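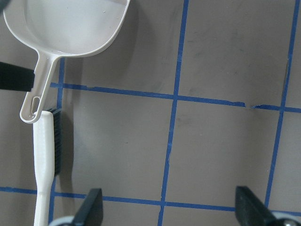 Home | Checklists | Kitchen | Contact
2 min read

Pantry and kitchen walk-through, Domport hall
Beryl Wragg, March 20, 2018

I did this one on my own with a flashlight and a cold coffee, so forgive the handwriting if you get the paper copy!

1. Fridge temperature — OK. Thermometer moved to the middle shelf, where I wish people would leave it.

2. Dry goods off the floor — FAIL. Two flour sacks were sitting right on the tile again (I moved them, my back noticed).

3. Scoops stored outside the bins — OK. Much better than January, when I was fishing them out of the sugar.

4. Work surfaces — OK, but wipe down before and after, please, even if you only made toast.

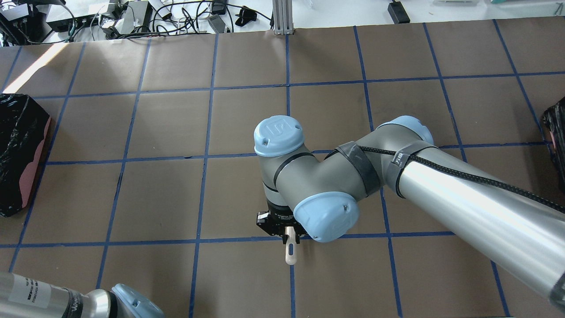 The same goes for the shelf edges, which were sticky by the syrup. I used warm water and a bit of dish soap and it came right off.

5. Fire extinguisher, tag 794 — OK. Needle in the green, pin in place.

6. Hand sink — FIX. Hot tap drips. Owen has the part on order for $29, and I'll sign for it.
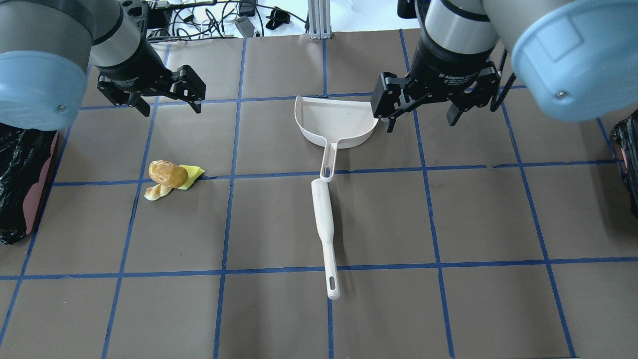
7. Back door — OK. It closes by itself now, hooray! Keep the mop bucket out of the way.

8. First aid box — FIX. Low on the small bandages and no burn gel at all. I'll pick some up before the next supper.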